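Reading time: 2 min

Sollis hand unit inspection, microwave station, September
Completed by: Apolline Texier

1. Jaw pads, both units. Mesh seated, no lifting at the edges. PASS

2. Marker cube fixing. Unit 2 cube turned under light finger pressure. Tracking fault logged at frame 1254 of the Irnitia run: reported jaw position jumped by roughly 2 cm with the unit held still. FAIL. Screws retightened, retest due.

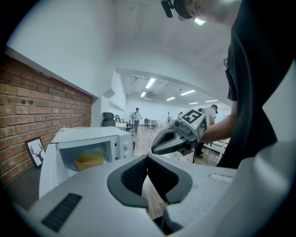
Li-hua Kan asks whether item 2 should be a stop condition, as 416 frames were recorded after the jump before anyone halted the run. In her view a cube that moves once will move again, and thread lock should go on before any retest.

Comment accepted. Unit 2 is tagged out until thread lock has been applied.

3. Status light. Lit at power-up on both units. PASS

4. Battery latch. Stiff on unit 1, closes fully. PASS WITH COMMENT

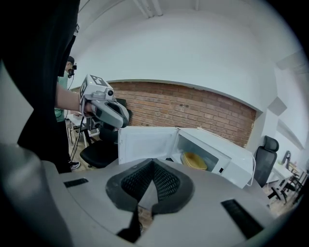

5. Cable routing. Strain relief on the Panen lead is worn at the plug and must be replaced. Slack is a separate matter. With the cable hanging past the operator's legs and the microwave door open, there are two possible snag points. Clip the lead at the waist before the door is opened. FAIL

6. Halt procedure. Spoken stop call was not heard at the Hsueh logging desk. Repeat test at 14:00.

Station status: closed pending items 2, 5 and 6.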